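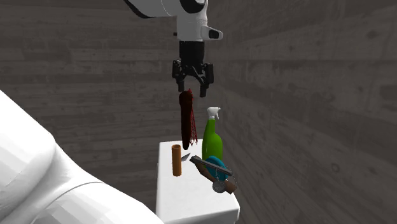
Hjalti Laxdal thinks that writing rules for simulated robots is a waste of good paper. Nothing in a simulation can be hurt, he wrote to me in March, so there is nothing for a rule to protect, and if a group wants to run its arm through the table 200 times before breakfast then good luck to them. Save the rulebook for the machines that can break a wrist.

I have read that letter more often than he'd probably like. It's a fair point made by someone who has spent years around real machines, and I disagree with nearly all of it, cheerfully and at length.

What a rule protects in a simulation is the result. Somebody is going to read a number off a page and decide what to do next on the strength of it. They may buy an arm, or drop a method that was perfectly good, or put a gripper near a shelf with people on the other side. The person who reads the number was not there when the trial was set up, and usually has no way of asking. I find this a wonderful problem! It's the same one that cooks and surveyors and knitters solved with written conventions long before any of us were born, and we get to do it fresh for a kind of work that hardly existed when I started.

Let me begin with the table, which is where most of my own arguments begin.

At Tolville we spent a long time testing on tidy ones. One block, one bowl, plenty of space between them, everything the right way up. Our success rate was lovely. Then Sunita Kasprzak joined and started scattering things, and I mean properly scattering them: a spray bottle standing behind a heap, a bar lying at a slant across something round, a medallion with its chain looped over the end of the bar. The success rate stopped being lovely. I was thrilled, because for the first time it was telling us something.

So my first rule is that clutter gets written down. 'A cluttered table' tells me almost nothing. I want to know which things are lying on others, which are partly hidden from the camera, and whether the placing was done by hand or by a random draw. If it was a random draw I want the seed. If it was by hand I want the name of whoever did it, since people have habits and Sunita's heaps are far nastier than mine.

The chain deserves a paragraph to itself. Thin, linked, bendy things are where simulators differ most from one another, and from your kitchen drawer. One package will treat a chain as a single stiff shape that happens to look like links. Another will work out every link and crawl along at a snail's pace doing it. Both give you a picture that looks the same to a visitor. A report that says 'the arm cleared the table' and leaves out which kind of chain it was has left out the interesting half. Please, everyone, say whether the floppy things are floppy. A line will do.

Then there is the question of what counts as a grasp. Look at the gripper at the top of this page and the dark red thing under it. The left fingertip is close to the top of the object, the right one is touching nothing, and I couldn't tell you from a still whether that is a success, a failure or a job half done. I have sat in reviews where stills like it were offered as proof either way, with real passion, by people I respect. A still can't carry that weight. My second rule is that a grasp is judged from the contact log and a hold time, both fixed before the run, and the picture goes in the report for the pleasure of looking at it.

We use a hold of 2 seconds at Tolville. I don't claim there's anything magic in it. Prulodum, a test protocol I like very much in other ways, leaves the hold time to the group, and I think that's its one serious mistake. A group that may choose its own hold time after seeing its own results will choose well, bless them, without meaning any harm. I've done it myself. I moved a threshold once on a wet afternoon, told myself it was a correction, and only when I went back to the notes did I see that every change I'd made had gone in our favour.

My third rule is about names, and it's the one people roll their eyes at. Call the objects something plain, and keep to it. The object sets we download come with labels that were typed in a hurry by strangers. You meet a thing that is mottled and deep maroon with a red net down one side, and the file may call it anything at all. If one paper calls it one thing and the next paper calls it another, nobody can line the two up. If you're giving spoken or written instructions to the robot, it's worse, because then the name is part of the test. Was the arm unable to pick the thing up, or did it never work out which thing you meant? Those are different faults, and they get fixed by different people in different rooms.

Futetti has done this better than anyone I know. Their object list runs to 2,568 entries, and each one has a plain name, a size, a weight, a note on how the surface was modelled and - this is the part I love - a short line on what the object is a poor stand-in for. A spray bottle whose trigger doesn't move is marked as such. You can still use it. You simply know that your robot has learned to lift a bottle-shaped lump and has learned nothing whatever about spraying.

I'd make that line compulsory tomorrow if anybody put me in charge.

Hjalti's second objection, further down the same letter, is better than his first. He says rules favour big groups. A large lab can run 4,000 trials and fill in the forms with the hand that isn't holding the coffee, while a student with one borrowed computer will spend the summer on paperwork. I take this seriously. I was that student, and I remember a checklist so long that I filled in the last pages by guesswork (all of them, I'm sorry to say, and it was accepted without comment).

The answer is to keep the rules few and let the machine do the writing. Nearly all I've asked for so far is already sitting in the simulator's memory. It knows where every object is and how heavy it is. It knows when the fingers touched and for how long. A small script can put it all into one file beside the results, and the student need never open it. Magaña does this out of the box now, and the first time I saw that file appear by itself I made a noise that brought someone in from the corridor. Compare that with a real bench, where recording the same facts means a tape measure, a set of scales and a great deal of patience. We have it easy! It would be daft to throw that away and publish a percentage and a nice picture.

I'll give Hjalti one more thing. There's a kind of rule I don't want, and it's the kind that says what the test must be. One official table, one official heap, the same objects in the same spots for everybody forever. I understand the appeal, because it makes the comparing simple. It also means that within a couple of years every arm in the world will be superb at that table and we'll have learned very little about the next one. Let people build odd scenes. Put planks on the walls, stand a tube on its end in front of a blade so the camera only gets the point of it, make the whole thing as awkward as you please. Then tell me exactly what you built, so I can build it too and see if my arm does any better.

The failures should come along with it. I would swap a whole shelf of success rates for one honest folder of the runs that went wrong, sorted by how. At Tolville we began keeping ours after Sunita asked where they were and I had to say we deleted them each night to save space. They take up hardly any room. I go through the new ones with my first cup of tea, and I've had more good ideas out of that folder than out of any conference.

Hjalti has promised a reply, and says it will be short. I've offered him the rest of my draft rules to tear apart in the meantime, starting with the section on gravity settings, which I already suspect is wrong.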